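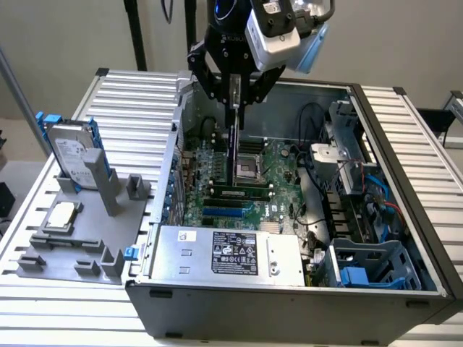
Kemov Desktop Memory Kit, 2 x 8 GB: Review

Bought new from Rocha, an online parts shop. Tested in a used office tower with a Dell board. Posted 2nd May.

I bought this kit to keep an old tower going for a few more years. The computer is used for scanning, spreadsheets, email and a web browser that always has too many tabs open. It came to me with a single 4 GB stick of memory and a slow processor. The plan was to replace the processor with a faster one from the same generation, add the Kemov kit, and leave everything else alone.

The kit has been in the machine since October, so this covers daily use as well as the installation.

What comes in the package

Two black memory modules in a clear plastic tray, with a folded card on top. The card has a drawing of how to seat a module, a support address and the warranty terms. The drawing is small but correct. There is no software and no tool, and none is needed.

The modules have no tall heat spreader on top, and I was glad of that. Office cases tend to have cables running over the board, and some have a cooler shroud that comes close to the memory. A taller module might have fit in mine, but I would have had to think about it.

The label on each module is easy to read and gives the capacity, speed and voltage in full. I have bought cheaper memory where the label gave only a long part number, and I had to look it up to find out which of two sticks was which.

Checking that it fits

Memory for this kind of computer comes in several generations, and they do not fit each other's slots. The notch is in a different place. Before ordering, find out what your board takes. The service manual for the computer is the best place to look, and the label on the memory already installed is the next best.

Two other points came up when I was ordering. Server memory and desktop memory can look nearly the same in a small product photo, and many office boards will not start with the server kind. Rocha lists them on the same page with a drop-down menu, and the server version was the one selected by default. Change that before you put it in the cart. Also check the most the board will accept in total. Mine would take the new kit plus the old stick with room to spare.

Opening up the case

The tower has to lie on its side with the open side facing up. I would not try this with it standing. Memory needs a firm push straight down, and with the case upright you are pushing sideways against a board that flexes.

My bench has a slatted top. It is good for airflow and bad for small screws. Put a tray or a towel next to the case for anything you take out.

Once the side panel is off, the memory slots are easy to get to on this machine. They sit next to the processor socket. The power supply and the drive cages are well out of the way, and the red and blue drive cables run down the far wall, so nothing has to be unplugged to reach the slots. There is one black cable that loops over the board near the top of the case. It is worth moving aside before you start and checking again before you close up.

I did the memory while the processor was out. That is not a required order. It gave me more room to work, but it also meant there was an open socket right beside where I was pushing. If you do it the same way, keep fingers, screws and the ends of the module away from the socket. The contacts in it are very easy to damage. For most people it makes more sense to finish the processor and cooler first, or to leave them in place if they are not being changed.

Seating the modules

Hold the module by its short ends or by the upper part of its faces, with the gold contacts pointing down. Line up the notch with the key in the slot and lower it straight. It should drop into the guides at both ends before you put any force on it. If one end is in and the other is riding on top of the guide, lift it out and start over.

The Kemov modules were stiffer going in than the green stick that came with the computer. The first one took two tries. I had pushed one end down fully and thought the other end had followed, and it had not. The latch was only partly closed. The second attempt, with even pressure on both ends, worked. The other module went in the first time.

The circuit board of each module is cut cleanly and there were no rough spots along the contacts. I wiped nothing and trimmed nothing. The stickers are flat and did not catch on the slot.

I left the old green stick in place at first to see if the computer would run with all three. It did, but at the lower speed of the old stick, and the two sizes did not pair up properly. After a week I took it out and moved the Kemov modules to the matched pair of slots. Check the manual for which slots those are, as the order is not the same on every board.

First start

The first start took longer than usual. The screen stayed dark long enough that I had my hand on the power button. Then the computer showed a message saying the amount of memory had changed and asked me to press a key to continue. It has not shown the message again.

The setup screen reported the full capacity and the speed printed on the label. I did not change any settings. This is a locked-down office board and there are few memory settings to change in any case.

I ran a memory test overnight before putting any real work on the machine. It finished with no errors. I ran it again when I moved the modules to the other slots, with the same result.

Everyday use

The clearest difference is with large files. I keep a scanned archive of 2460 pages as one document, and with the original 4 GB it was painful to scroll through. The computer would stop, work the drive for a while, and catch up. Now it opens and scrolls without the long stops.

My other regular job is converting a folder of 487 photos to a smaller size for a website. Before the upgrade, I could not use the computer for anything else while that was going on. Now the job takes 384 seconds and I can read email during it. Part of that gain comes from the processor, and I have no way to say how much, as I changed both on the same afternoon.

Web browsing is better, mostly in that tabs left open in the morning are still loaded in the afternoon. Starting the computer takes about as long as before. Memory does not help much there, and a solid-state drive would be a better purchase for anyone bothered by slow starts.

There have been no crashes that I could connect to the memory. I had one freeze in the winter, and it was a bad printer driver. Sleep and wake work normally.

Compared with the Hillel kit

I have a Hillel kit of the same size in another tower. It does the same job and I can't tell the two apart in use. The Hillel modules slide into the slots a little more easily, and they cost more when I bought them. Hillel packs each module in its own sleeve, so they are better protected in the mail. The Kemov tray had popped open at one corner when it arrived, though both modules were still held in place.

If the prices were the same I would probably take the Hillel for the packaging. At the price difference I paid, the Kemov was the better buy.

Good points

Full capacity and speed recognized with no changes to settings
Low height, no trouble with cables or neighboring parts
Clear label on each module
No errors in two overnight tests

Bad points

Tight fit in the slots, at least on this board
Tray does not close firmly
Shop page makes it easy to order the server version by mistake

Warranty and returns

The card says the warranty covers the life of the product and that both modules must be sent back together, even if only one fails. That leaves you with no memory while you wait, so keep the old stick. Mine is in a labeled bag inside the desk drawer. I have not had to contact Kemov. Rocha answered one question by email the next day, about whether the kit could be returned once opened. It can, within thirty days, if the tray is included.

Rating: 4 out of 5. I would buy the same kit again for another tower of this age.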